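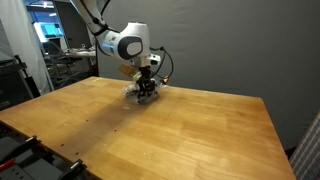 I'd been wanting to talk to someone who buys and sells used car parts for a living ever since I paid way too much for a window switch in July. So when the woman behind Drutum, a little online parts shop that mostly does interior electrics, said she could spare me an hour, I packed a sandwich and drove over. (She ate half of it. We got along right away.)

She doesn't want her name on the internet, fair enough, so she's just "she" here.

Her start was an accident, in the literal sense. "Somebody hit my parked car and the insurance wrote it off," she told me. "I thought, well, the doors are fine, the seats are fine, the radio's fine. So I took it apart in my mother's driveway." She had paid $1,870 for that car, and she made more than that back in pieces. Her mother still brings up the oil stain!

These days she has 459 listings up, and she can tell you which ones are duds. "Ashtrays. I have so many ashtrays. I keep thinking there's a collector out there."

What sells, then? Clips, trim, little connectors, the boring stuff. "People break a two-dollar tab and the dealer wants to sell them the whole panel," she said. "I'm the person with the tab."
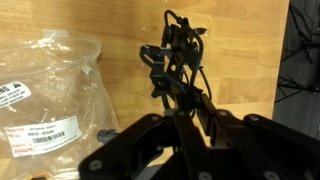
I asked how she knows what fits what, because I bought the wrong switch twice before I got the right one. She laughed at me, kindly. "Read the number off the old part. Don't go by the year, don't go by what a guy on a forum said. Send me the number." If the number's worn away she asks for a photo of the plug side, and she'd rather lose a sale than guess.

Returns are the part of the job she likes least. She used to list through a marketplace called Plumix, and left after a month where 27 orders came back. "Half of them weren't even my parts in the box. One was a doorknob." She moved to Boltora after that, which charges more but lets her write her own return rules, and she's been calmer ever since. 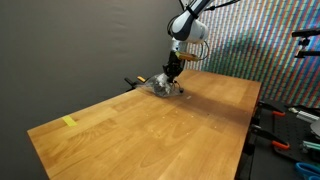

Something dark and lumpy in a clear bag.

She's picky about packing too. Her mailers come from Brinkmann, 200 at a time, and she writes the part number on the outside in marker as well as on the slip inside. "My handwriting's awful, so I do it in capitals."

Would she ever hire somebody? She made a face. "I'd have to explain my shelves to them."

I left with a glove box latch I hadn't known I needed. It went in on the first try, and she wouldn't take more than four bucks for it.

Posted September 2025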